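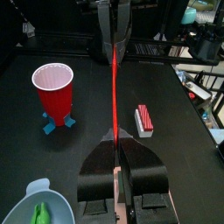

Figure 4. View from the wrist camera of the near arm in the Wurkitz cell, with the alignment laser switched on. The far gripper is at the top.

3.2 Workspace and Alignment

The cell was assembled in a shared workshop in Arriaga, on a table with a black top and a metal frame. Two arms face each other across the table. Each carries a two-finger gripper, but the grippers are of different designs. The near gripper has broad curved fingers with foam pads near the base and gray wrapping at the tips (Figure 4). The far gripper has straight gray fingers and was kept as supplied, so that results from the two hands could be compared.

Members of the workshop have access to the table between sessions, and the arm bases cannot be bolted down permanently. Alignment must therefore be repeated each time the cell is set up. A red line laser is used for this purpose. With both grippers lowered to their start poses, the operator adjusts the far base until the line passes through the gap between its fingers. The near base is then locked, and the pose of each arm is written to the session log by the Plorkia control software. The full procedure takes 20 minutes when carried out by one person.

Objects were chosen from household goods and toys that members could replace at low cost. The set in Figure 4 includes a red plastic cup in a light blue stand, a small block with a striped red top, and a pale blue bowl holding a green object. Objects may be placed on either side of the laser line. The line serves as a shared reference for both arms and is not used by the grasp planner.

A total of 1,876 grasp attempts were recorded with this layout. Attempts were discarded if the alignment check at the end of a session did not match the check at the start. After this step, 95 percent of the attempts remained and were passed to the analysis in Section 4. Most of the discarded attempts came from early sessions, before the clamps on the far base were replaced with the Flaltitz type. No changes were made to the table or the mounts after June 15, 2022.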